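Ledero hall refit: progress report for May
To: Nahuel Maldonado, Penden

The lighting line is the one part of this report I can sign off without much argument. The Popescu invoice came to $1,528 and matches the order. Whether we needed that many fittings under the mezzanine is another question. I asked in the spring and I'm still waiting for a straight answer.

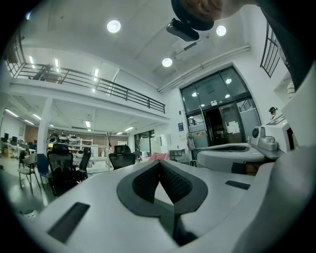 Ledero hall: mezzanine railing, ceiling lights and glass entrance.

The railing has been charged to us twice under different headings. I've held back $1,096 until Popescu explains it. They promised a reply by Thursday, as they did the last time.

Furniture is where I have real doubts. Zustness calls the marbled tabletop "heavy duty." Their quote gives no test results and a warranty of two years, so I would not order four more on the strength of one.
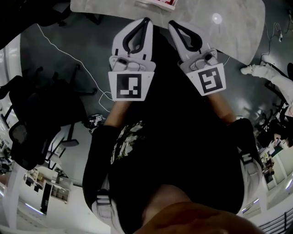

Tabletop with marbled surface and rounded corner, Zustness line.

Please don't release the furniture money until we have the warranty terms in writing. The stair work is reported separately.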